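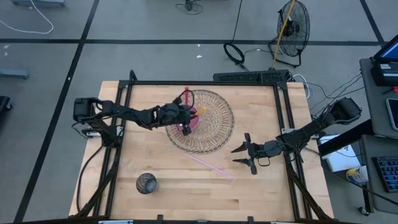
Travel Desk > Before You Leave > Home and Kitchen Tips

Jun 27, 2020
By the Hirnance travel desk

Leaving the kitchen for a long trip

Every year we receive letters from guests who had a beautiful safari and then opened the door at home to a terrible smell. I had this experience myself after my first long journey to Fontes, when I forgot half a cabbage in the drawer of the refrigerator. So I write down what I do now before I go away for two weeks or more.

The refrigerator

Start one week before the flight. Stop buying fresh things and cook from what you have. Milk, open cream, cooked rice and cut fruit must all go. Mustard, jam and hard cheese can stay if they are well closed.

If you empty the refrigerator fully, you can switch it off. Wash the inside with warm water and a spoon of baking soda, dry it with a towel, and keep the door open with a folded cloth. A closed refrigerator without power gets mold very quickly.

If the freezer stays on, freeze a cup of water and put a coin on top of the ice. When you come home and the coin is at the bottom of the cup, the power was gone for a long time and the food should be thrown away. If the coin is still on top, the ice did not melt completely in your absence. It is an old trick and it costs nothing.

Sink and drains

Rinse the dishwasher filter and leave the door a little open. Pour a large pot of hot water in the kitchen drain on the last evening. In the bathroom I put a spoon of cooking oil in the floor drain after the water, so the water under it does not dry and the smell of the pipe does not come up. Turn off the water to the washing machine. Our neighbor in Bulberg did not do this one December and the repair was $976.

Dry food

Flour, oats and nuts go in glass jars with a good lid. Paper bags are an invitation for moths. The trash goes out on the morning of the flight, and I wash the bin also, even if there was a bag in it.

Preparing the bag in the kitchen

Many small camps fly you in with light aircraft, and they want a soft bag. Ask for the weight limit before you pack and weigh the bag on the day before, with the shoes inside. My kitchen scale only goes to a few kilos but it is good for the small things. My toilet bag was 600 grams, and after I moved shampoo and cream to little bottles it was 251 grams.

Do not fill the bottles to the top. Squeeze a bit of air out, close them, and put them in a plastic bag. Solid soap is best wrapped in a dry washcloth.

When you come back

Dust from the road goes deep in the fabric. Shake everything outside before it meets the washing machine, and brush the shoes when they are dry. For red dust on light cotton, soak the shirt in cold water with a little dish soap for one night. Hot water at the beginning can make the stain stay. Binoculars you should first blow clean, then wipe, or the sand will scratch the glass.

Run all the taps for two minutes before you drink the water.

Contact Hirnance Travel, Brorkgate | © 2020 Hirnance | Back to top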